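Pushbutton (electrical switch)

A pushbutton is a switch you work by pressing it. Press, something happens. I've been writing entries for this little home wiki for a while now, and this is the one I kept putting off, mostly because I like the subject too much and knew I'd ramble (I did, sorry!).

What it is

Inside nearly every pushbutton there's a bit of metal that moves and a bit of metal that stays put. When you push, the two either touch or come apart. A spring sends the moving part back when you let go. The parts that do the touching are called contacts, and the part your finger meets is called the actuator, although I've never heard anybody say "actuator" out loud in a hardware store. Ask for the button, they'll know.

Momentary and latching

This is the first thing to learn, and I learned it by buying the wrong kind. A momentary button only works while you hold it down. Doorbells are momentary, and so are the keys on your keyboard. A latching button stays in after you press it and pops back out on the second press, like the power button on an old stereo or the click on a desk lamp. They can look exactly alike from the front. I once put a latching button on my own doorbell and the chime went on buzzing until I got back down the stairs, which took me longer than my neighbors would have liked.

Normally open, normally closed

You'll see NO and NC in catalogs. NO means normally open: no current gets through until you press. NC means normally closed: current flows all the time and pressing cuts it off. Stop buttons on machines are usually wired normally closed, so if a wire breaks the machine stops instead of carrying on with a dead stop button. I think that's a lovely piece of thinking, and I bring it up at dinner more than I should.

Some buttons have both kinds of contact in one body, with three terminals on the back. The shared one is marked C or COM.

A bit of history

Buttons as we know them spread through houses in the late 1800s along with electric bells. Before that you pulled a cord or a lever, and a wire ran through the walls to an honest-to-goodness bell on a spring. Early light switches often had two buttons, one for on and one for off, and when you pushed one in, the other popped out. You can still find those in older American houses, sometimes with little mother-of-pearl dots on them. My aunt had a set in her hallway and we kids were told to leave them alone, so of course we didn't.

Feel

People get very particular about this (I'm people). The distance a button moves is its travel, and the little bump or click on the way down is its tactile feedback. A good button tells your finger that it worked before your eyes have had time to check. Cheap ones feel mushy. My friend Dima Sayegh, who repairs arcade cabinets, sorts his spare buttons by sound and can pull a bad one out of a bin of 109 just by pressing his way through. I tried it and heard nothing but clicking.

Some buttons don't move at all. Touch buttons sense your finger by its effect on an electric field, which is why plenty of them ignore you when you're wearing gloves. I'm not a fan, especially on stoves.

Mounting

Panel buttons go through a round hole and are held from behind with a nut. Common hole sizes for the bigger ones are 16, 19, 22 and 30 millimeters, so measure before you order. Do check the depth behind the panel too! The body sticks back farther than you'd guess, and then you need room for the wires on top of that.

Ratings

Every proper switch has a voltage and a current rating, and they'll often be different for AC and DC. The DC number is usually lower, as an arc is harder to put out when the current never crosses zero. Stay under both numbers. For anything that plugs into the wall, get somebody qualified to look at it, and I say that as a person who loves doing things himself.

See also: Doorbell; Toggle switch; Relay; Keyboard; Contact bounce
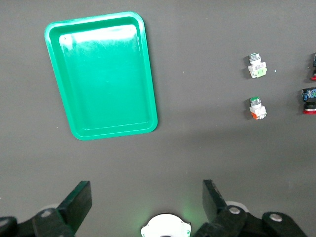 Two industrial pushbutton switches beside a green plastic tray.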